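Pre-run checklist, gripper comparison, simulated cell
Filled in by: Eftychia Bakalis
Reviewed by: Evanthia Spanos
Run set: August, Skeltanen gripper against Fukden gripper, same arm, same board task

Mark each line OK, FIX or N/A. Write a comment for every FIX. Do not start the batch with an open FIX in section 1 or 2.

1. Model and controller

1.1 Arm model loads without joint warnings. OK.
1.2 Joint limits match the Makris controller file. FIX, closed. Wrist limit was still the value from the old file. Copied over the new one and reloaded.
1.3 Gripper mass and center of mass entered for both grippers. OK. Skeltanen value is from their drawing. Fukden value is from our own scale, with the cable on.
1.4 Speed cap set to 40 percent for the first pass. OK.
1.5 Control rate 1000 Hz for both grippers. OK. Evanthia asked if we could try 2000. We can, but then both sets have to be run again, so leave it for the next batch.
1.6 Emergency stop command halts the arm from any pose. OK. Tested at home pose, mid-reach and over the board.

2. Scene

2.1 Base fixed to the tabletop, no drift after reset. OK.
2.2 Board pose read from the scene file and not typed in by hand. OK.
2.3 Loose parts rest on the table at start, no sinking and no jitter. FIX, closed. One part was bouncing on load. Contact settings were left over from the Liruvent import.
2.4 Collision shapes on for the shelving. FIX, closed. They were off. The arm is tall enough in the raised pose that I want them on for every run, even though no task sends it back there.
2.5 Start pose has the gripper raised well above the tabletop. OK.

Comment on section 2: the start layout must be the same for both grippers. Last time the parts were nudged between sets and we had to throw out the comparison. Load the saved layout, check it by eye, then lock it.
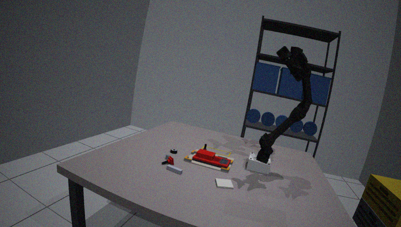

Once it is locked, changes go through Evanthia. That includes small ones like turning a part to give the fingers a better angle. If a gripper can't get hold of a part the way it lies, that is a result and goes in the log as a miss.

3. Gripper checks (do for each gripper)

3.1 Opens and closes fully on command. Skeltanen OK. Fukden OK.
3.2 Finger force limit set. Skeltanen OK. Fukden FIX, closed – the limit was in the file but commented out.
3.3 Fingers clear the tabletop when picking a flat part. Skeltanen OK. Fukden FIX, open. Fingertips touch the table before they close. Raising the approach height clears the table but then the grip is shallow. Allowed to run, but note it on the result sheet.
3.4 Release leaves the part where it was set down. Skeltanen OK. Fukden OK.

4. Logging

4.1 Log folder empty before start. OK.
4.2 Seed written to the first line of each log. OK. Both grippers use seeds 1 through 9.
4.3 Camera view saved with each run. OK.
4.4 Misses logged with part name and pose. FIX, closed. Pose was missing.

Reviewer comments (E. Spanos)

Cleared to run. For 3.3, please run the Fukden set at the original approach height first, then the raised one, and keep the two apart in the results. For 2.4, add the collision setting to the saved layout so it doesn't depend on someone remembering it. Item 1.6 needs to be repeated after each gripper change – there is no line for that on this form yet, so write it in by hand under section 3.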